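Progress report to Maes: shared kitchen and stores, Lollora building

Dec 15, 2018 | By the Lollora project office
Reading time: 1 minute
Print | E-mail

The grant has paid for storage in the shared kitchen and the two rooms next to it. Of the 272 items on the September list, 200 now have a fixed place. Drotamano delivered the last of the shelving and we have spent 80 hours on sorting and labelling.

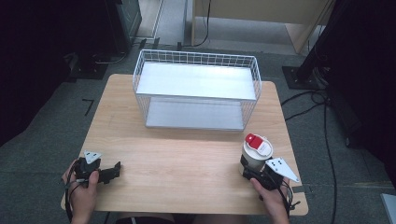
Cups and small crockery are the main job still open. They were kept in deep boxes and were hard to find. We are moving them to open wire storage, such as the white basket on the table, with its upper shelf and a second panel at the bottom. Lidded cups like the red and white one will be kept together.

Modance has asked for 31 more labels, which are on order. Spending is within budget. The remaining items will be placed before the next report.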